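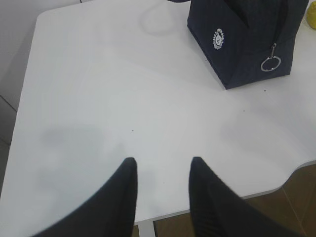
2 min read

Why I stopped planning every stop on the road

Last January I drove from Brestine to Clulemia with a list of stops printed from a website. The distance is not big, and without any pause a normal driver can do it in one morning. My list made from it a trip of two days. There was a castle, a cheese farm, three viewpoints and a museum of clocks, which was closed for the winter.

I do not want to be unfair to such lists. When I came to this country I used them a lot, and they helped me when I did not know even how to pronounce the towns. But I think they teach us a bad habit. We begin to look at the road as a row of tasks, and we feel guilty when we skip one of them.

On that drive I spent 45 minutes looking for parking in Sheehan, only to see a fountain which the list called unmissable. I looked at it for a short time and went back to the car. Later, in Sornomby, I wanted very much to stay. It was market day and the bakery by the bridge was selling hot rolls with plums. But Sornomby was not on the list, and I had already booked a room farther on, so I ate one roll standing and continued.

Some friends tell me that without a plan you waste time and sleep in a bad motel. This can happen. It happened to me near exit 57, and the heater made noise all night. Still, I remember that evening better than the three viewpoints.

My opinion is that a list should have two places for one day of driving, not more, and the rest of the day should stay open. I would also like the people who write these lists to say which places they really visited. A list of 100 stops looks generous, but the reader still has to choose, and he must do it from the same short sentences copied everywhere.

In spring I will drive to Clulemia again, and I have booked only the last night.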